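**Handheld gripper demonstration** is a method of gathering training examples for robot manipulation. A person carries a gripper of the same general kind that will later be fitted to a robot arm, performs a household or workshop task with it, and a camera mounted on the tool records what happens. The recordings are used to train a policy, a program that predicts how the gripper should move from what the camera sees. The robot itself need not be present during recording.

## Background

Older methods of collecting demonstrations relied on teleoperation, in which an operator steers a robot arm from a separate set of controls, or on kinesthetic teaching, in which the arm is pushed through the motion by hand. Both tie up a robot for every minute of recording. Handheld tools separate the two jobs, and a table and a pair of tools are often enough to begin.

## Equipment

A typical tool has two opposed fingers, a grip or trigger for the operator, and a camera that looks down past the fingertips. The fingers usually carry soft pads bolted to a rigid backing. Pads wear at the edges and are treated as consumable parts.

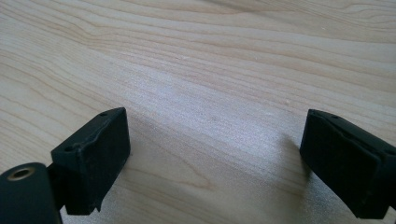
The opening between the fingers is one of the main quantities recorded. Some tools measure it with a sensor on the linkage; others estimate it from the video. In either case the tool has to be calibrated at both ends of its travel, fully open and fully closed, and most groups repeat the calibration whenever a pad is changed.

Position is tracked separately. Visual tracking compares successive camera views and combines them with readings from a motion sensor. It works best on surfaces with some texture and can drift over plain or shiny ones. Wood grain is generally adequate. A glossy white counter often is not.

## Recording procedure

A recording is divided into episodes, each covering one attempt at one task. The operator starts with the fingers open and clear of the objects, carries out the task at a steady pace, and ends with the fingers open again. Long pauses are avoided, as a policy trained on them tends to learn to hesitate.

Two-handed tasks need a tool in each hand, and the two streams must share a clock. Common tasks of this type include stacking, pouring, and moving items into or out of a container.

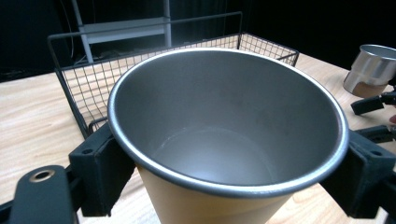
*Large metal container gripped below the rim, with a smaller metal cup held by a second gripper at right.*

Hollow metal objects are considered difficult. The inside of a cup can fill much of the camera view, and polished rims reflect the room. Operators are usually taught to keep the grip just under the rim and to vary the starting position of each object from one episode to the next. Without that variation a policy may succeed only when the cup stands where it always stood.

## Osthorpe collection

One documented effort is the Osthorpe collection, assembled by Séverine Gaillard and Ebuka Onuoha with tools built to a design called Dukus. Work began in December with one-handed tasks. It contains 282 two-handed episodes, of which 200 were kept for training after review. The rest were set aside, mostly for tracking loss or for an object leaving the view of both cameras. Single episodes run up to 3 minutes.

Reviewers at Stirkness labeled each episode with a task name and a start and end point. Gaillard argued in the release notes for keeping slips and second tries in the training set — a policy that has never seen a fumble has no example of how to recover from one. Onuoha favored a stricter cut. The published version keeps recovered slips and leaves out failed attempts.

## Limitations

A person's wrist and shoulder can reach poses that a robot arm cannot, so some episodes have to be discarded when they are checked against the arm's range. Force is another gap. Operators feel resistance through the handle and adjust to it, but most tools record only video, position, and finger opening.

Differences between the handheld tool and the one on the robot also matter. A change in camera angle or pad thickness can lower performance even when the training data is sound.

## See also

- Imitation learning
- Teleoperation
- Dobson calibration board

*Last revised 30/05/2025*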